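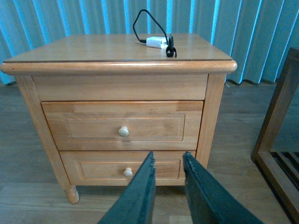 The bedside table we use for all comparisons, with the charger on top.

Tips for comparing grippers on one piece of furniture

I write down what I learned when I tried two grippers, the Hallix and the Zorkum, on an ordinary table with drawers. Maybe it saves somebody a few evenings. My workshop is small and the tips are for small workshops.

Pick one task and keep it. I took the round knob of a drawer. A round knob is harder than a bar handle, because flat fingers want to slide off from it when they are not level. Try with your own hand first, using only two stiff fingers, and you will feel where the problem is.

Soft covering on the fingers becomes rough at the tips. Clean it with a damp cloth, let it dry one night, and change it when it starts to come loose at a corner. Do not glue a new piece over the old one. The fingers get too thick and the opening width in your settings is then wrong.

Write the settings on paper also. My file number 757 has the best values for the Hallix, and I only know this from the notebook.

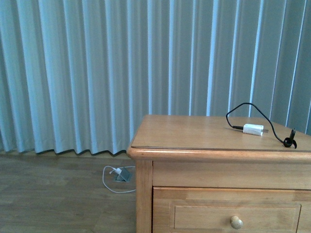

Page last changed: April, by Sekar Wijaya

Small objects on the top. A charger with a thin black cable is a good second task, after the drawer. The body is easy to hold and the cable is not. Lift slowly and stop a hand's width above the wood, to see which way the cable pulls. With the Zorkum I had to close the fingers slower than the manual recommends, otherwise the block turned in the grip.

White cables on the floor need attention too. Lay them in a wide loop and keep this loop outside of the place where you stand. I have stepped on one 2 times and both times I lost the run.

Camera position. Carmela Benedetti wrote to me that she puts one camera low, near the fingers, and one high, and compares both afterwards. I do the same now. The low one is good for the knob. The high one shows if the arm comes too near to the edge of the table, and from the low one you will never notice this. Do not move the high camera between two grippers, even for a few centimeters, or you must start again with the first.

Light from a window with blinds changes during the day. I work between 9 and 11 in the morning and close the slats the same way each time.
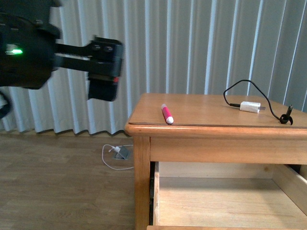 Can I compare two grippers if I have only one arm?
You can, and it is better so. Mount the first gripper, do all the runs, then change to the second and do the same runs in the same order. Check the zero position after the change.

Before you move the arm over a table with an open drawer, decide if the drawer belongs to the task. An open drawer is one more edge to hit. For picking from the top I prefer it closed, but Azlan Raju leaves his open on purpose and makes the arm put things into it. His way is more difficult and shows the difference between controllers quite well. With the Clasotura controller he needed some 3 tries until the path was smooth.
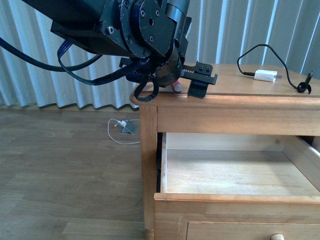 Cables on the arm

Leave enough length for the wrist to turn fully, then fix the cable at the upper link with a soft strap. A hanging loop can catch on a table corner. Turn the wrist by hand to both ends, with the power off, and watch the loop the whole time. Ribbon cable should not be folded sharp, and please no metal clips on it.

Screws at the gripper: tighten a little, run ten minutes, tighten again.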